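Folding and Wardrobe Helper, part time – Vitdale area

Irach is a small home service. We visit families and older people and put their clothes in order: we sort, fold, and place them back in drawers and closets. We are looking for 2 people to join us from March.

The work is quiet and asks for patience. You will fold many kinds of clothes, most often on the bed of the client, so you should feel comfortable in a stranger's bedroom and treat it with respect. Winter knitwear is the biggest part. A thick sweater must not go on a hanger, and it should be folded without pressing the cables flat.

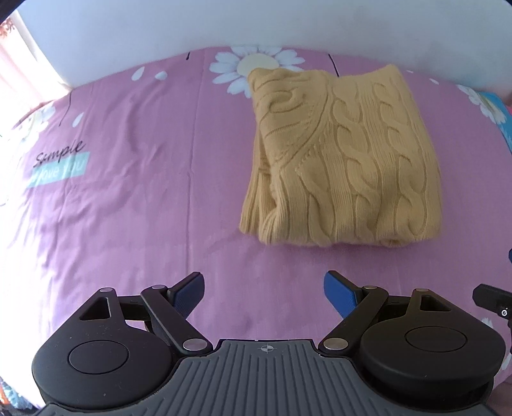
Cable-knit sweater, folded on the bed.

What we offer:
20 hours per week, mornings only
Paid training with Nuria Manzano, who leads our home visits
Bus pass inside Vitdale

What we ask:
Clean hands and careful manners
Basic English, spoken
You can stand for long periods and carry a full drawer

Experience in a laundry or a clothing store is welcome – but it is not necessary. We have now over 300 client homes, and many of them want the same helper each time, so we prefer persons who can stay at least one year.

Please write a few lines about yourself to Sioned Humphreys at the Irach office, 41 Flutine Street, Vitdale. You can also leave the letter at the front desk.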